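Put the Fee Agreement on One Page

By Corina Ghiță
Reading time: 4 minutes

The fee agreement my office used until June ran to eleven pages. I wrote most of it myself, over several years, adding a paragraph each time something went wrong with a client. I doubt that anyone who signed it had read past the second page. I think lawyers who serve ordinary people should stop using documents like that, and I think the state bar should make us stop.

Consider who is signing. A person comes in with a landlord dispute or a custody case. They are worried and they have usually taken time off work. We hand them a contract written by the one person in the room who knows what it means, and we ask them to sign it before we will help. If a furniture store did this, half the lawyers in Vultport would call it unfair.

The usual defense is that long agreements protect the client. Some parts do. The client should know who will work on the case, what the hourly rate is, what happens to unused money in the trust account and how to end the relationship. All of that fits on one page. What fills the other pages is protection for the firm: interest on late bills, a lien on the file, consent to arbitration, a waiver about email. My old agreement used 1101 words on billing alone. The replacement uses fewer than 200, and I haven't found a case where the missing words would have helped me.

Canan Özkan, who handles family cases down the hall from me, disagrees. Her view is that a short agreement leaves gaps, and that gaps end up in front of a judge. She has a point about retainers. "Replenish as needed" means one thing to a lawyer and another to a client who thought the first check was the whole price. But the answer to that is a clear sentence: "When your deposit falls below this amount, we will ask you for more, and we may stop work if you don't pay." People understand that. They may not like it, but they can decide whether to hire you.

I had a client some years ago who got a final bill with $839 in charges for copies, postage and scanning. The agreement allowed every dollar of it. She was angry, and she was right to be, as I had never said a word to her about copying costs. I took the charge off. I have not billed for postage or scanning again, and the rent still gets paid.

A rule would not be hard to write. One page in normal type, in a language the client reads. The rate or flat fee at the top. An estimate of the total, even a wide one, with a duty to send a new one when it changes. A 30-day limit for returning unused money after the case closes. Anything else goes in a separate document that the client can take home before signing.

The language part deserves more attention than it gets. Bujar Spahić interprets for several offices in Prarkholm, and he is often asked to sum up an agreement out loud in the few minutes before the client signs. That puts the interpreter in the position of deciding what matters. A one-page form can be translated properly, once, and kept in the drawer.

Lawyers complain that the public doesn't trust us. I would start with the first piece of paper we hand over. Mine is posted at the front desk, and anyone can take a copy whether they hire me or not. 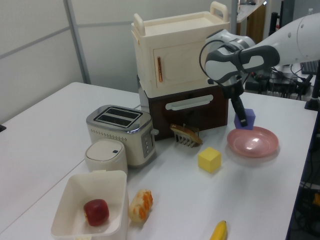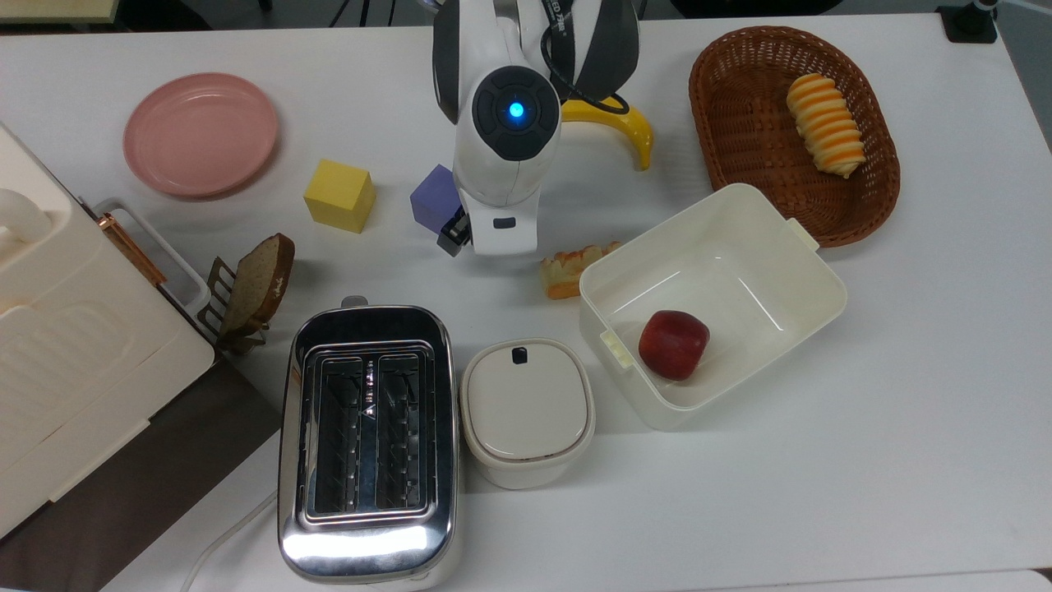

Both photos: a white robot arm over a white tabletop with a pink plate.

Last updated: Wed 24 October

Contact the office | Copyright Corina Ghiță, Vultport | Back to top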